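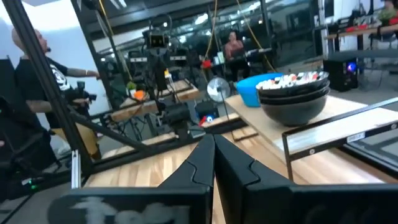 3.2 Gathering the demonstrations

We gathered our examples at the Hiltau workshop between March and July 2025, and it took a good deal more patience than any of us had planned for! The full set holds 600 demonstrations of tabletop handling, of which 75 were put aside for testing before any training began.

Each of the 28 tasks was first written out in a sentence or two by Benedikt Widmer, and the operators were then free to carry it out however felt natural to them — we were quite fond of the little detours people took, and kept them in. Another 54 attempts were dropped after review, mostly for gaps in the recorded joint positions.

Figure 2. The wrist view at the Kandel table, with the two gripper fingers in front and a stack of nested black bowls on a board behind them.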